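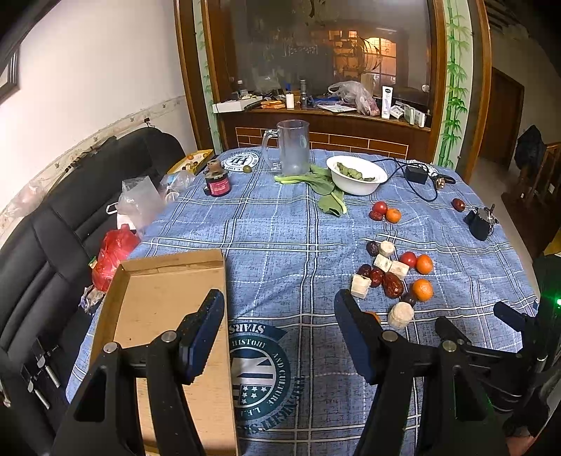

Visitor Access and Short Stays in the Gavalas Valley
Student project report, Tourism and Regional Studies

The village of Gavalas lies at the upper end of the Maltar valley and is reached by a single bus line from Gurkau. The purpose of this project was to learn how day visitors use their time in the village and whether better timetable information would lead them to stay longer. Most visitors come for the hill chapel and the walking trail behind it, and many eat outdoors before returning. A plaid cloth on a table, with dates and other small pieces of food set out on it, is a typical arrangement for such a meal. Spending in the village on these visits is low, as most food is carried in from Gurkau.

Method
Questionnaires were handed out at the bus stop and at the trail entrance during June. A total of 521 forms were distributed and 308 were returned in usable condition. Yolanda Zabala prepared the questions and Arvo Karppinen entered the responses. The project team also recorded bus arrivals and departures at both ends of the line.

Results
The return bus was the main limit on length of stay. The last departure is at 4:40 p.m., and visitors who walked the full trail often had to choose between the chapel and the village shops. Respondents asked most often for a later bus - the second most common request was a printed timetable at the trail entrance. Only 13 respondents had stayed overnight. Several did not know that rooms were available.

Comparison with Plitedthorpe
Plitedthorpe has a similar trail and two guesthouses, but its bus runs until early evening. Its guesthouses list their rooms at the bus stop. The team recommends that Gavalas adopt the same practice before any change to the bus schedule is requested. A winter survey was outside the scope of this project.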